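Tastthorpe Shared Workshop
Two-arm bench build: frequently asked questions
Maintained by Emlyn Voyle. Last revised 2022-01-24.

General

What is the build?
Two robot arms with black hands, mounted either side of a table and run from one desktop computer. The long-term job is simple kitchen handling: picking things up, putting them in bowls, clearing a plate. The project name on the booking sheet is Eynon. If you see Eynon against a bench slot, that is us.

Is this a kit?
No. The arms were bought second-hand as a pair without controllers. The mounts, wiring loom, power box and control software were made here. The software is called Hileretti and lives on the workshop server under the same name.

Can I join in?
Yes, if you are a current member with the electrical induction signed off. You do not need to know how to program. At present we are short of people who can do tidy crimping and people who will write down what they changed.

Where are the drawings?
In the flat file under the laser cutter, second drawer. Scans are on the server. Where the two differ, the paper copy is correct, apart from the left mount, which was redrawn in March and only exists as a scan.

Mechanical

What are the mounts made of?
Steel plate, 12 mm, with slotted holes for adjustment. The first set was aluminium and flexed enough at full reach to put the hand off target. The aluminium set is in the offcuts rack and may be used by anyone.

Do the arms share a workspace?
They overlap in the middle of the table. The software treats the overlap as a zone that one arm may enter at a time. An arm waiting for the zone holds position with its motors on, so do not assume a still arm is a dead arm.

Why do the hands have fingers? Would a two-jaw gripper not be easier?
It would. A jaw gripper is cheaper, stronger and quicker to set up. We wanted to handle bowls and rims as well as blocks, and a hand gives more ways to take hold of an edge. The cost is more tendons to adjust and more things to go slack.

How often do the tendons need adjusting?
Check before each session. Run the open-close routine from the Hileretti menu and watch the fingertips. If one finger lags the others, take up the slack at the wrist a quarter turn at a time. Do not go past two full turns without asking. Past that the spool is probably slipping on its shaft and more tension will not fix it.

Electrical

What does it run on?
Standard wall power into the grey box, 24 V DC out to each arm. Each side has its own fuse and its own contactor. The emergency stop drops both.

Which supply is in the power box?
A Bevari unit, stock number 1483 in the workshop register. There is a spare on the shelf behind the drill press. It is the same model but the terminal order is reversed. Read the label before you wire it.

The stop button has been pressed and nothing comes back. What now?
Twist to release, then press the green reset on the box, then restart the arm service on the computer. All three, in that order. If the reset lamp does not light, check the lid switch.

Can I plug other tools into the same circuit?
Not the dust extractor. Its start-up draw pulls the supply low enough to trip the undervoltage check. Soldering irons are fine.

Software and simulation

Do I need the real arms to test a change?
No, and you should not start there. Every change to motion code is run in simulation first. The simulator has a model of both arms and hands and a set of table layouts.

What does a layout contain?
A tabletop, a selection of kitchen items and a start pose for each arm. The one most people load first is the mixed table. It has open wood at the front, which leaves room to test approach paths before moving on to the items farther back.

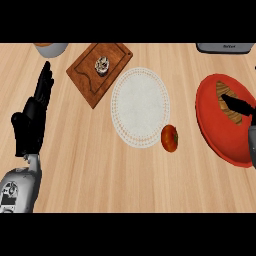 Mixed table layout in the simulator. Left hand upright and clear of the cutting board, right arm reaching into the red bowl.

How long does a simulated run take?
The standard check takes 29 minutes on the workshop computer. It can be left unattended. Please put a note on the monitor so that the machine is not shut down halfway through.

My run passes in simulation but fails on the bench. Is the simulator wrong?
Usually it is the friction values. Glazed bowls and bare wood behave differently from the defaults, and real tendons stretch. Measure the surface you are using, enter the figure in the layout file and run it again. If the hand is off by the same amount in the same direction each time, suspect the mount calibration instead.

Why does the plate matter so much?
Flat items are the hardest to pick up. There is very little for a finger to get under, and a plate pushed from one side slides away. Current practice is to steady the far rim with one hand and lift with the other. It works in simulation more often than on the bench.

Can I add my own objects?
Yes. Supply a mesh, a mass in grams and a friction value. Keep meshes simple - a detailed model slows the contact solver badly and makes no difference to the grasp. Name the file after the object, in lower case, without your initials.

What has to be in place before a change goes on the real arms?
A saved log from a full simulated run, a second member at the stop button, and the speed limit set to low. The limit stays at low for the first session, however well it goes.

Who do I report faults to?
Write it in the red book on the shelf by the bench, with the arm, the joint and what you were running. Emlyn reads the book before each session. Faults sent by message tend to get lost.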